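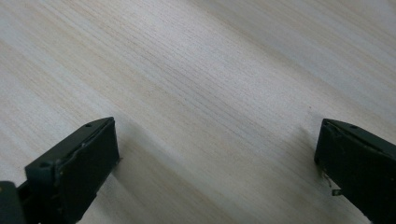 Tabletop in the shared workroom, pale wood-look surface (item 3)

Skistville Shared Workroom
Minutes of the members' meeting, Mon 19 May

Present: Giang Cao (chair), Parveen Cassim, Matěj Urban, Lyle Bellamy
Apologies: Loubna Kettani
Minutes taken by Parveen Cassim

1. Minutes of the last meeting
Approved with one correction. The shelf brackets were bought by Matěj, not Lyle. Matěj has been paid back.

2. Money
The furniture account stands at $1,697. The December invoice from Diren has been paid and nothing else is owed. Giang asked that receipts go in the folder by the door, with the member's name on the back.

3. Large worktable
Lyle reported on the large table. The surface has a fine grain with a smooth finish, and it shines where the light falls on it. Lyle thinks it should be left as it is. Matěj had earlier suggested sanding and oiling. Lyle was against this, as we do not know whether the top is laminate or veneer and either one could be spoiled by a sander. Matěj withdrew the suggestion.

Parveen asked about a cover for messy jobs. Two were discussed: a clear sheet from Zaki and a felt-backed cloth from Skuvia. The clear sheet costs $100 and would have to be cut to size. The cloth is cheaper but slides around, according to Giang, who has one at home. Agreed to buy the clear sheet. Lyle will measure the table before ordering – length, width and the corners.

Agreed rules for the table until the sheet arrives:
Glue and paint on newspaper only.
Cutting on a mat.
Wipe with a damp cloth and a little dish soap. No scouring pads.
Hot things go on the side counter.

4. Chairs
Six chairs need new felt pads. Matěj has the pads and will fit them before the next meeting. Loubna sent a note asking if the stools could be moved closer to the window. No objection. She may move them and see how it works.

5. Evening bookings
Parveen said two groups had written their names in the same space on the sheet. For now the first name on the line has the room. Giang will draw up a new sheet with 4 evening slots a week. Lyle would like the end times written in as well – agreed.

6. Any other business
The tape measure is missing again. Members are asked to check their bags.

Actions
Lyle: measure table, order sheet from Zaki
Matěj: chair pads
Giang: booking sheet
Parveen: send table rules to all members and reply to Loubna about the stools

Meeting closed at 8:40 p.m. Date of next meeting to be sent by email.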